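Print this page
E-mail this page

Household and Shop-Floor Chores Program
Progress report to the Skerken Fund
06/04/2024

Period covered

This report covers the second half of the grant, from October through the end of last month. The first report dealt with hiring, the lease at Elberg and the purchase of equipment, and we do not repeat that material. The question the Fund asked us to answer is whether a machine can take over ordinary chores in a home or a small shop at a level a paying customer would accept. Our answer at this stage is yes for a few chores, no for most, and undecided for picking mixed goods out of a bin, where most of the period's effort went.

Work completed

We began with a list of 23 chores, drawn up with the store staff at Sonetti and with families who answered our survey. Each chore was written up on one sheet: what the start looks like, what counts as finished, and how long a person takes to do it. We dropped the ones that need two arms or a ladder. Six were carried through to full trials:

Picking mixed items from a bin
Folding hand towels
Clearing a table after a meal
Restocking a low shelf from a carton
Sorting returned goods by department
Wiping a counter

Wiping a counter and restocking a low shelf went well. The shelf work was slower than a person, but it ran through whole afternoons without anyone stepping in, and the Sonetti store manager has asked to keep it going. The counter work still misses corners. We do not think that matters much in a shop. It would matter in a kitchen.

Folding towels was a disappointment. A towel that starts flat can be folded well enough. A towel that starts in a heap has to be found by its edges first, and the software we licensed loses the edge as soon as two layers lie together. We stopped this trial early and moved the hours to bin picking.

Clearing a table was stopped as well. Plates and cups were manageable. Flatware was not, and anything with liquid left in it was a cleanup job for the staff.

Sorting returns depends on picking, so we discuss them together.

Bin picking

We logged 1,821 pick attempts in the period. Boxed goods and rigid bottles are no longer a problem as long as they are not wedged in a corner. The trouble is with soft goods, goods in clear packaging, and open or strappy shapes that hook onto their neighbors. Clear film is the worst of these. The depth readings pass through it or bounce off a crease, and the arm goes to a place where there is nothing to hold.

We changed the bin loads in the second part of the period so that these hard cases came up in most runs. Success rates fell, as we expected, and the log is more useful for it. Soft items, clear plastic and a black mesh piece with straps now share one load, and the KUKA arm works down into the bin over them.
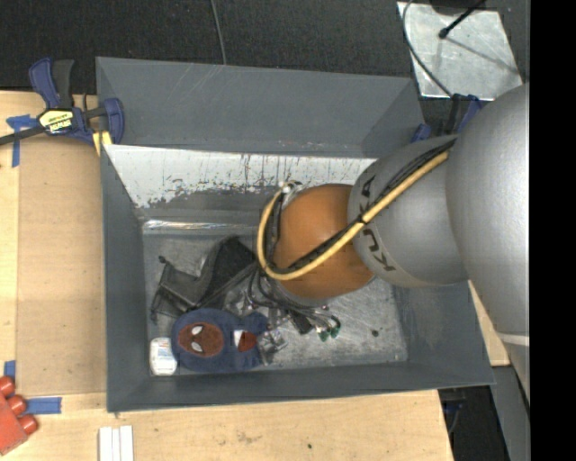
Sakalauskas reviewed a draft of this report and disagreed with us on one point, saying that a bin is the wrong test for a home, that people keep things in drawers and on chairs, and that a machine good at bins will have learned little about either. The same note argued that the shop results should be reported on their own and the household question left open until there is data from real rooms.

We accept part of this. The shop and household findings will be separated in the final report. We would still keep the bin – a toy box or a returns cart is close enough to it, and it lets us repeat a load the same way on different days.

Budget

Spending is in line with the plan, except that repairs to hoses and cables cost more than we set aside. The difference came out of travel. We are not asking for additional funds.

Next period

We will finish the soft goods trials at Elberg, run the shelf work in a second Sonetti store, and start a small drawer test along the lines of the comment above. We ask the Fund to approve moving the remaining towel-folding money to the drawer test. A decision before October would let us order parts in time.

Contact the program office | Copyright Elberg Chores Program | Back to top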